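How to replant a bare patch of seagrass (and when not to bother)

Most replanting guides promise more than they can deliver. If the meadow died from dirty water or dragging anchors, new shoots will die from the same thing, so deal with that first. I'd distrust any kit that claims otherwise, including the Latberg mats everyone in Cadov was keen on.

1. Watch the patch through one growing season. If the edges are creeping in by themselves, leave it alone.
2. Get your permit before touching a living plant.
3. Collect drifting shoots from the tideline. Keep them shaded in seawater and plant within 2 hours.
4. Tie each shoot to a bent bamboo peg and push it in until the rhizome is just covered. Space them a forearm apart.
5. Start with 80 shoots. Our first go at Brusard used 600, and by November roughly a third were left.
6. Check again after the first big blow, then after winter. Green leaves at two weeks prove very little.

Write down your losses too. Hardly any group does, and it's the number I'd trust most.

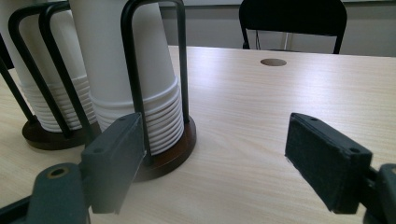 Paper cups in their dispensers, Bonsu hall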